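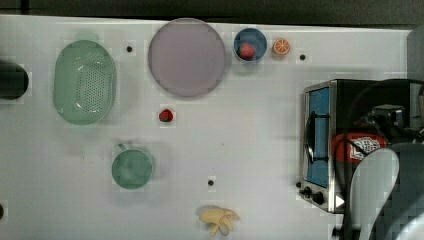
Day 3 of sorting the play kitchen. I was promised an afternoon.

The Dreltent set was sold as "a starter kitchen." We have since been started by two grandmothers and a yard sale in Duvton.

Current rule: real dishes go back to the grown-up cupboard, pretend food goes in the bin. The green colander has been filed under both and has appealed twice.

The purple plate stays out. Every restaurant in this house serves on the purple plate. There is no menu and the wait is 7 minutes, strictly enforced by someone who can't tell time.

Next up, condiments. Ketchup goes on everything here, including soup and, last Thursday, cake.

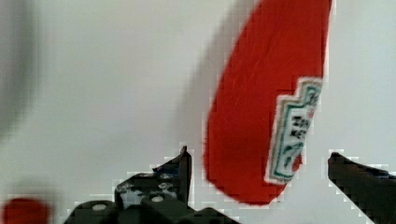 Savchuk replies that ketchup should live in the fridge, play kitchen or no play kitchen, and that people who keep it in a cupboard are raising animals.

We don't have a play fridge, Savchuk. Floltier wants more than I paid for my first car for one.

So it goes on the shelf next to the bowls. The blue one is already spoken for. It's a hat until dinner.

Bin is full. Lid does not close. Calling it done and sitting on it.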